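Pipettes and bench gear: frequently asked questions
Skivham Teaching Labs, shared wet bench
Maintained by Dymphna Keane. Last updated August 5, 2019

These are the questions that keep landing in my inbox. If yours is missing, check the induction notes first and then write to me.

Do I need to go through the induction if I've pipetted before?

Yes. People who learned elsewhere are often the ones with the oddest habits. It takes 19 minutes if everyone shows up on time, and you'll be asked to dispense water onto a balance and look at your own numbers. Most people are less consistent than they think.

Why can't I lay a pipette flat on the bench for a minute?

Because the minute becomes an hour. If there is liquid in the tip it can run back into the barrel, and then the pipette has to come apart for cleaning. Hang it up between uses, even if you plan to pick it up again straight away.

The supplier says the Grinesine pipettes never need recalibrating. Is that true?

I doubt it very much. The brochure says "calibrated for life" and doesn't say whose life. We check every adjustable pipette by weight each December, and any that has been dropped gets checked before it goes back into use. I have asked for the data behind the claim and received another copy of the brochure.

Are the Erura low-retention tips worth the extra money?

For thick or soapy samples, possibly. For buffer and water I couldn't tell the difference, and I tried fairly hard to. Use the ordinary tips unless your protocol names the other kind. A carton of the good ones disappeared in a fortnight last year and I would like to know what was being done with them.

Can I autoclave everything?

No. Glass beakers, yes. Tips, only if the box says so. Acrylic racks, never – they warp and craze, and a warped rack won't hold anything upright again. Pipettes vary by maker, so read the manual, and don't rely on the person beside you who is "pretty sure."

Is 95 per cent ethanol fine for wiping down?

Not on acrylic. It can cause fine cracks, even if the damage takes a while to show. Use warm water with a little mild detergent on the racks and stands. Ethanol at the usual 70 per cent is for the countertop.

How much does a replacement cost?

The last single-channel we bought came to about 300 dollars. The multichannel quote from Kwofie was 3,266 dollars, and that was described to me as a discount. We did not buy it.

When should I use a plastic transfer pipette, and when the micropipette?
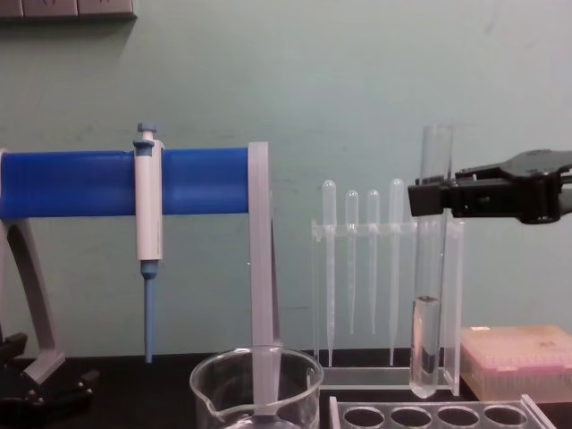 Ask yourself whether the volume matters. If the protocol says "add a few drops" or "remove the top layer," a transfer pipette is perfectly good and a lot quicker. If it gives a number in microlitres, use the micropipette. The two kinds live side by side on the bench, the micropipette hanging from the blue bar and the transfer pipettes standing bulb-up in the clear rack, so there's no great hardship in reaching for the right one. I'm not persuaded by the moulded graduations you find on some transfer pipettes. Treat them as a rough guide at best.

Can transfer pipettes be rinsed and reused?

Within one experiment, with the same liquid, yes. After that, throw them out. I've heard the argument that rinsing them three times is as good as a new one, and I have yet to see anyone test it. It's difficult to flush a bulb properly and harder still to dry the inside.

May I pour straight from a beaker instead?

For rinsing and topping up, go ahead. Pour from the spout. Don't use the lines on a beaker to measure anything you intend to report. If you need a measured volume and it's too big for a pipette, get a graduated cylinder from the glassware cupboard.

What do I do if the plunger feels sticky?

Stop using it, tag it with your name and what you were pipetting, and leave it in the repair tray. Please don't oil it.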